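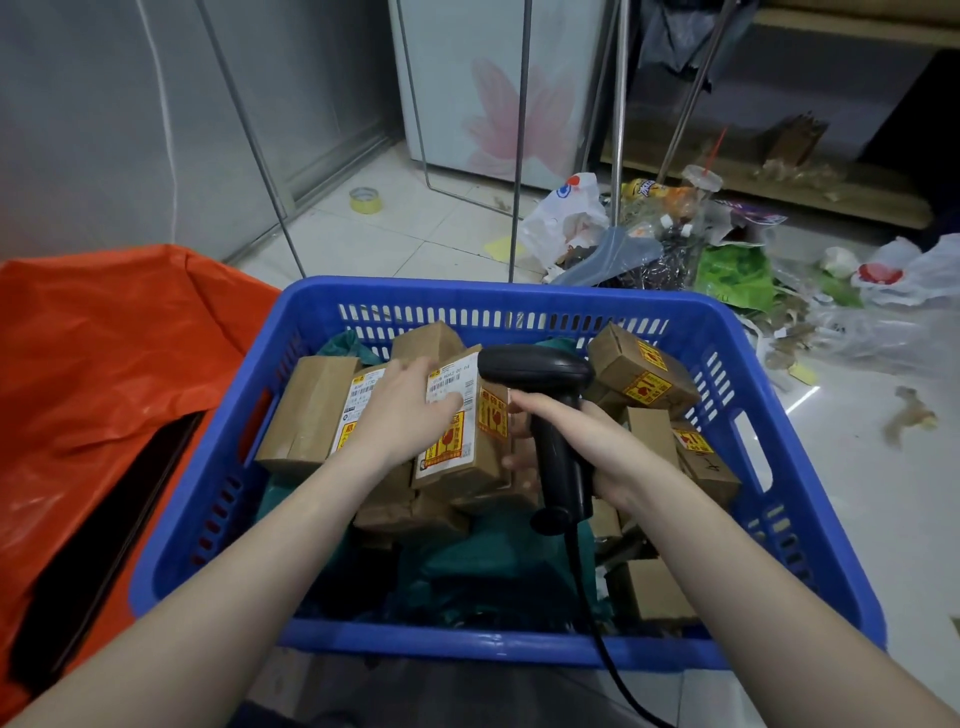 Student team takes parcel-scanning project to regional final

A student robotics club has reached the regional final of the Bistora automation challenge with a project that teaches a machine to scan parcels the way a person does.

The team, which calls itself Skulix, has spent the spring term recording its own members as they work through mixed baskets of small parcels. Each recording covers the same simple job. One hand steadies a box, the other points a handheld barcode scanner at the shipping label, and the parcel is then moved out of the way so the next label can be reached.

So far the students have 876 clips that they consider good enough to use. Clips are thrown out if the label is hidden for most of the run or if the scanner misses the code more than twice.

The club began with boxes laid out in a row, all with their labels facing up. Its first model did well on these and badly on almost everything else. Members then switched to full baskets, with cardboard boxes and soft mailer bags packed together and labels facing in any direction. Soft bags remain the hardest items, as the label bends with the plastic and the barcode can fold over on itself.

Stickers have caused trouble too. In an early test the software picked out bright fragile stickers and treated them as shipping labels. The students went back through the clips and marked stickers and labels separately, a job that took 12 evenings.

Skulix has 22 members, most of them in their first or second year. They share the recording work between them and meet in college on Saturday mornings to check the week's clips together. The arm they will use at the final is a small desktop model paid for with a grant from Prolness, which also covers travel. It can't yet lift a full parcel, so for now it will hold the scanner while a student turns the boxes.

At the final, each team gets a basket it hasn't seen before and has 2 attempts at it. Points are given for every parcel scanned correctly and taken away for any scanned twice. Judges will also read a short written report on how the training clips were made.

The final will be held at the Dimitriou building in June. Doors open to the public at 10am and entry is free.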